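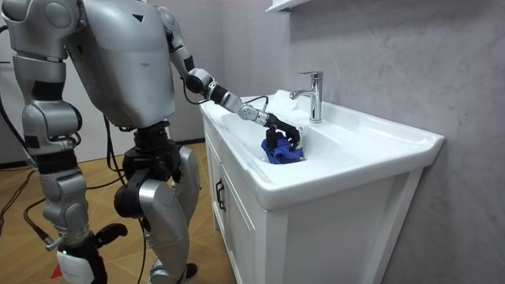

Household Testing Team, Jistonard

Skadeck washbasin with cabinet: our review
Written by Dong-geon Won, 07/07/2008

I was asked to write about this washbasin because I cleaned it more often than my colleagues did. We had it in use for seven weeks. The basin is white ceramic and very shiny, and it sits on a white wooden cabinet. The tap has one lever on top. We bought everything together, but the shop in Bragança also sells the basin without the cabinet.

Let me begin with the good side. The bowl has straight sides and plenty of room, so you can wash a pullover in it or rinse a cloth with both hands. The rim is thick and comfortable to lean your arms on when you brush your teeth. Toothpaste comes off easily, even if it has been there since the morning. For the daily cleaning I use only warm water, a little washing-up liquid and a blue cloth. Ebere Abubakar tried a cream cleaner from Fikov as well, and she found no difference except the smell, which she did not like.

The tap is my favourite part. The lever moves softly and you can set the temperature with one finger. Its body is a plain cylinder, so it is quick to wipe.

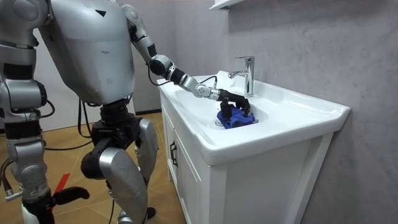 What we liked less

The bottom of the bowl is rather flat. After shaving, the small hairs stay there and you must push them to the drain with the cloth. Oi-ling Yip had the same complaint about soap. I also find it difficult to clean behind the tap, where my fingers have too little space. I fold the cloth once and pull it through from side to side, and this works well enough.

Water marks are another matter. Our water is hard, and on the chrome you see every drop when it has dried. If you want it to shine, you have to dry it each evening. I did so for the first week and then I became lazy.

The ledge at the back is wide enough for a soap dish and a glass, and on the right side there is also some space.
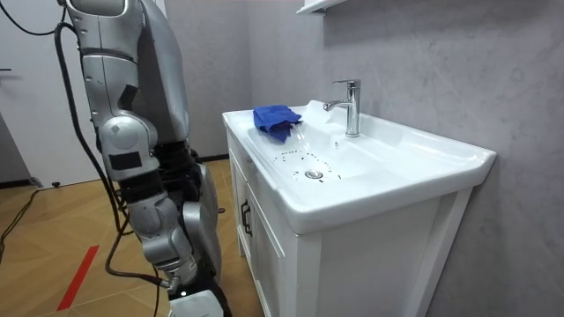
I would still like to have a small rail or hook at the front, as a cloth that is left in a heap dries slowly and begins to smell in July. Skye Haldane put a hook on the side of her own cabinet and she is content with it.

Fitting took us about 100 minutes with two people. The instructions are clear until step 7, where the drawing of the drain is too small to read.

I would buy it again for a family bathroom. For a guest toilet it is too big.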